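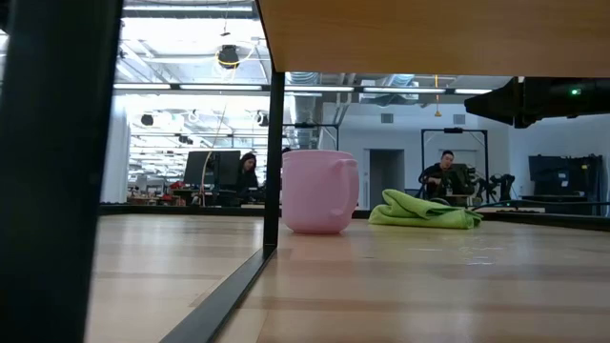 How often should a wooden tabletop be wiped during the day?

After each use by a different person, and once more when the room closes. A wipe takes under a minute and the cloth is changed when it stops picking up residue.

About Perotora

Perotora is a training school for table and surface care. We teach the routine work of keeping shared tabletops in usable condition: clearing, wiping, drying, inspecting, and putting cups and other small items back where they belong. Our students come from canteens, shared workshops, school kitchens and guest houses. Most already do this work and want a fixed procedure for it.

The school was set up by Ľubica Vaněk and Kanini Kinyua, who had run the front and back of the same canteen in Drarnovdale. The first course had 18 students and one long table. The course material at that point was a four-page handout, and parts of it are still in use.

What we teach

The basic course covers one task in detail: clearing and wiping a wooden table that has a cup on it. The task is small on purpose. It contains most of the decisions that come up on larger jobs, including whether to lift an item or wipe past it, which hand holds the cloth, and where the item stands while the surface dries.

Students work with plastic cups first. A light cup slides when a cloth touches its base, and the student learns to lift before wiping. Ceramic comes in the second week. Handles are set to the right by default and to the left for left-handed users on request. Items are lifted by the handle or the body, never by the rim.

Cloths are microfiber. We teach a fold in quarters, which gives eight working faces, and students change face at the end of each pass. Passes run with the grain. On a sealed wooden surface the cloth is damp, on an oiled surface it is nearly dry, and on a raw surface it is dry and followed by a brush. Cloths are laid open to air between sessions and washed at the end of the day without fabric softener, which coats the fibers and reduces pickup.

The second course deals with the rest of the workstation. Rails, legs, back edges and the underside of overhead shelves collect dust at different rates from the tabletop and are cleaned on a separate schedule. Students draw up that schedule for their own workplace and bring it in for review.

Surfaces we work on

The practice tables are wood. We keep both glossy and matte finishes because residue shows differently on each. On a glossy finish, the student checks by lowering the eye to just above table height and looking along the grain toward a light source - smears that are invisible from standing height show at that angle. On a matte finish the check is done by hand with a clean dry cloth.

We do not teach stone or stainless steel. Students who need those are referred to Trerkgate, which runs its own courses and uses a different cloth system.

The Mensah sheet

Each student keeps a Mensah sheet, named after the building where the first version was written. It is a single page with 29 lines. Each line records one cleaning pass: surface, finish, cloth condition, items lifted, items returned, and result of the low-angle check. A full sheet is handed in before the next one is issued. The present layout was adopted on 2019-04-04 and replaced a longer form that students tended to fill in at the end of the day from memory.

Completed sheets are kept. The archive holds 3,000 of them and is used to revise the course. The rule on changing cloth face after every pass came from the archive, as did the removal of spray bottles from the basic course. Spraying directly onto a table left overlapping rings on glossy finishes, so liquid is now applied to the cloth only.

People

Ľubica Vaněk teaches the basic course and maintains the written procedures. Kanini Kinyua handles the second course and workplace visits. Anum Janjua is responsible for materials: cloths, cups, finishes and the repair of practice tables. She refinishes the tables in January, when no courses run. Shewit Gebretsadik reviews the sheets and writes the yearly summary. Hidayah Harahap manages enrollment and replies to most email.

Courses and fees

The basic course runs two weeks, mornings only. The fee is 199 per student and includes cloths, the printed procedures and the first Mensah sheet. The second course is priced by workplace, according to the number of stations to be reviewed. Students may repeat any session of a course they have completed at no charge if there is a free place at a table.

There is no final exam. A student completes the course by handing in a full sheet with every line signed by an instructor. Unsigned lines can be repeated in the following course.

Visiting and contact

Visitors can attend a morning session by arrangement. Please write to the enrollment desk with the number of people and the type of surface you work with. Bags and coats stay on the hooks by the door - the practice tables are kept clear for sessions. Samples of finished wood up to the size of a serving tray can be brought in for advice on finish and cloth dampness. Label the underside with the name of the finish, if known, and the year it was applied.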